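Bottle bucket returns to Figueiredo

Residents of the Figueiredo building have their bottle bucket back, two months after it left for reasons the newsletter described as "storage." It is beige, plastic and as glamorous as it ever was.
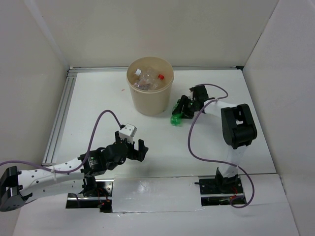

Last updated: 02/10/2021

Clear bottles go in the bucket, crumpled first. Green ones are to be kept apart, a rule that Gleice Lopes of the second floor calls "ambitious for this building."

Brijesh Kashyap, who drew up the pickup schedule, said 18 households have signed on. Caps may stay on, red or white. Collection starts when the bucket is full.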